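Subject changed her surname after a divorce: how do I update the profile without losing tags?

Vanivura Help > Celebrity profiles > Names and aliases

Kelly Arruda
Posted 31 May 2023

I maintain a celebrity news site on Vanivura with the Flurow theme. One of the actresses we cover confirmed her separation and has gone back to her birth name, both on her social accounts and in the credits of her current series. Her profile on our site uses the married name. It has more than 400 posts attached, a gallery, and a relationship block that still reads "Spouse (current)".

I tried renaming the profile on a staging copy. The title changed, but the URL did not, 17 older posts dropped out of her archive, and the gallery began suggesting her name for images that have nothing to do with her. I would like to know:

- whether to rename the existing profile or create a second one and merge
- how to keep the old name searchable
- how to change the relationship block without an end date, as neither side has given one

The statement only says the marriage is over. I don't want the site to print a date we can't source.

Wagner Godoy

Rename, don't merge. Merging moves the posts but assigns them all a new modified date, and your feed will send them out again. I did this in January with a singer's profile and subscribers received 50 old stories in one batch.

The 17 missing posts are probably ones where the name was typed by hand in the tag field and never linked to the profile ID. Filter the post list by "text tag only" and you should find them.

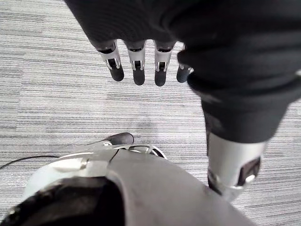 Gallery suggestions are a separate problem from the rename. When a profile title changes, Flurow rebuilds its suggestions from the post an image is attached to and ignores the content of the file. A close-up of streaked gray carpet with a black glove reaching down over it will be offered the actress's name if it was ever uploaded to one of her posts. Set "Suggest from parent post" to off before you rename. Suggestions already accepted have to be removed by hand, one image at a time.

Lindalva Assunção

Agree with the above. Full sequence, tested on the current release:

1. Export the profile and its tag table. The export does not include the relationship block, so copy that text separately.

2. Turn off "Suggest from parent post" under Gallery > Automation. Check a few unrelated files afterward and confirm that the People field is blank. 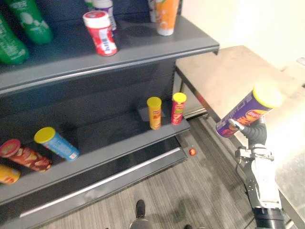 3. Open the profile and add the married name under Aliases, type "Former name". Save before changing anything else. If the title is changed first, the alias is rejected as a duplicate.

4. Change the title to the birth name, then edit the URL field. Vanivura creates the redirect from the old address only if both changes are in the same save.

5. Convert the text-only tags with Tools > Link tags. Run it once for each spelling - accents count as separate spellings.

6. In the relationship block, change the status from "Spouse (current)" to "Spouse (former)". Set the end date to "Not stated". Leaving it blank makes the theme print the date of the edit, which would be wrong on your page.

Do not replace the name inside old headlines or quotes. A story published under the married name was correct when it ran.

Wellington Conceição

had the same thing on Dravari, just cleared the cache and it was fine. might be different on yours

Kelly Arruda

Steps 1 to 6 worked on staging. Two of the hand-typed tags had a trailing space and needed a separate pass in step 5. The end date now shows as "Not stated". Moving it to the live site tonight.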